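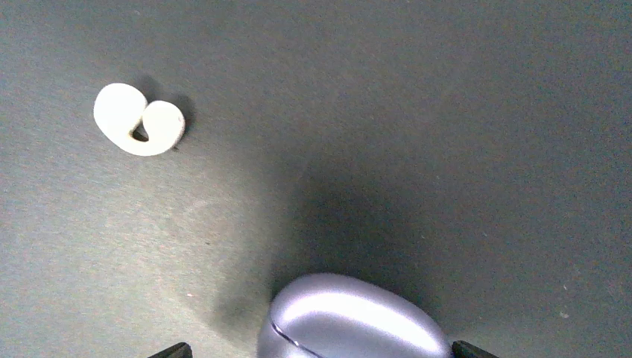 Small white piece on a dark gray surface

Search the course site Go

Week 3: Who fixes the pipe?

Hi all — notes from Wednesday, tidied up a bit (thanks to Amna Jadoon for catching two of my typos on the board!). We spent most of the hour on the Edthorpe water main, so let me go over it again for anybody who missed it.

The main feeds nearly 300 homes and it was cut twice in June, both times at night, and both times the thieves were after the metal valve fittings. Whitlock, the company that runs the line, says guarding it is a police job. The police say it's Whitlock's pipe. You can see where this goes, and meanwhile people were filling buckets at the school tap.

I asked you to read Shirley Clegg's piece on the Jalbridge line, where the company pays local residents to walk the route. I like the idea more than she does! Her worry is what happens when the pay stops, and Silviu made a good case for her side in class.
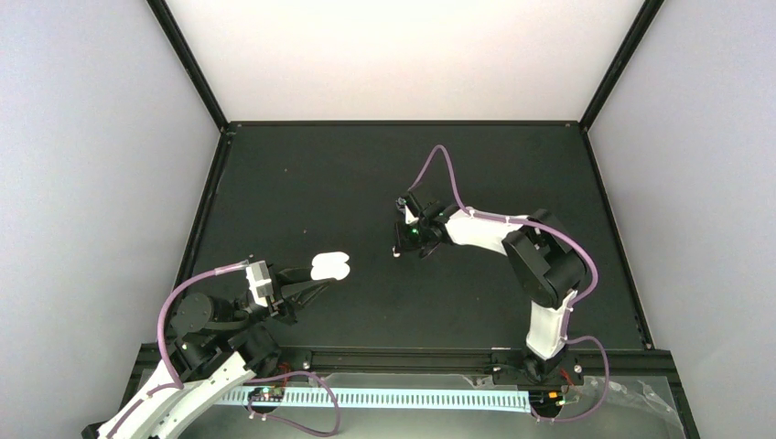
For next time

Read page 473 of the packet (the repair contract, dull but short) and write me a paragraph on who carries the cost when a line is cut on private land. Pick a side. If you get stuck on the word "easement," come see me — I got it wrong for years.

Questions: Pauline Holroyd, course office
Sign up for our newsletter
Back to top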